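Vollo peel-and-stick wallpaper, reviewed after 8 months

I'll admit I bought this expecting to dislike it. Removable wallpaper has always struck me as a way of paying more for something worse, and the Vollo rolls from Clutico aren't cheap. The listing had 1021 reviews when I ordered, nearly all glowing, and hardly any written by someone who'd lived with the stuff for longer than a weekend.

The backing paper has a grid printed on it, which helps with cutting. The first strip went up well enough. The second stretched as I pulled it, so the pattern met nicely at eye level and had wandered off by the skirting board. Clutico says you can lift and reposition it "again and again". I managed it twice before the top corner stopped holding.
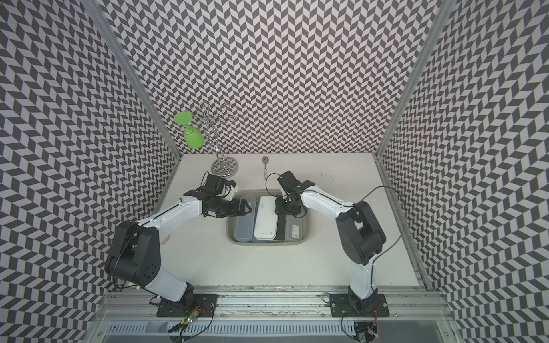

Choosing a pattern matters more than the brand, and the shop pages are no help with it. I went for a small leaf print in the hall, which hides a bad join. Stripes don't, and zigzags are worse. A black-and-white chevron running over three walls, like the one behind the white table in the photo, has to meet itself at both back corners, and I wouldn't try that with a paper that stretches. Metal posts up the corners would be one way round it, I suppose, but not in my hall.

As for removal, I peeled a test strip after 30 days and it came off clean. I tried another last month, beside the radiator, and it took a patch of paint with it the size of a playing card. The leaflet mentions heat once, in very small type.

I also tried a sample of the Prureck paper, which is thicker and doesn't stretch much, but smells of paint for days. If you're renting and want one small wall done, Vollo will do - just buy a spare roll. I'd stick with paint for anything bigger.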